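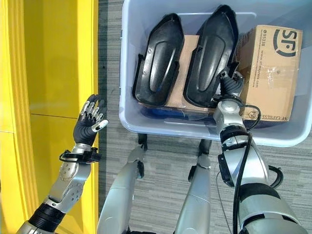
Un bac gris-bleu, un carton SF Express et deux pièces en plastique noir moulé.

Bon, je vous avais promis un compte rendu de la visite à la cartonnerie de Vultmont, le voilà enfin ! J'y pensais depuis le printemps dernier, quand j'avais raté les portes ouvertes pour une bête histoire de train. Cette année j'ai réservé dès l'ouverture des inscriptions, et j'ai bien fait, les groupes sont limités à 20 personnes.

On y arrive par la route de Plarthorpe, et là, première surprise : ça sent ! Une odeur de papier chaud et d'amidon, un peu comme une boulangerie qui aurait mal tourné (j'ai fini par aimer, mes cheveux aussi, ils l'ont gardée jusqu'au soir). On nous a donné des bouchons d'oreilles, un gilet trop grand et des surchaussures, et c'était parti.

La visite commence par les bobines. Je m'attendais à du gros rouleau, mais pas à ça, elles m'arrivaient à l'épaule ! Ensuite vient l'onduleuse, la vedette du site, 118 mètres de long. Le papier passe à la vapeur, se fait gaufrer entre deux cylindres cannelés, puis on le colle entre deux feuilles plates. J'ai appris qu'on parle de « cannelures », avec des lettres selon la hauteur de la vague, et depuis je regarde la tranche de tous les cartons qui passent à la maison. Mon entourage est ravi.

Ce que j'ai préféré, c'est l'atelier de découpe, à l'étage. Il y a des formes en bois hérissées de lames, rangées debout comme des livres, et chacune correspond à une boîte. Certaines servent encore après des années, d'autres n'ont connu qu'une seule commande. On a pu plier nous-mêmes une boîte à pâtisserie pour la maison Erraji (la mienne fermait de travers, je l'ai rapportée quand même).

Petit bémol sur le laboratoire d'essais, où on est passés beaucoup trop vite. On voulait tous voir la presse écraser une caisse et elle était en maintenance. Dommage, vraiment !

Côté pratique, comptez 3 heures en tout avec le café à la fin, et prenez un pull, parce que l'entrepôt est glacial alors qu'on étouffe près des machines. L'entrée est gratuite, le parking aussi. Pour manger, j'ai poussé jusqu'à Prorthorpe, où il y a une crêperie sur la place, avec une galette aux poireaux que je vous recommande les yeux fermés.

La prochaine session est en mars, et les inscriptions se font par téléphone, le matin seulement.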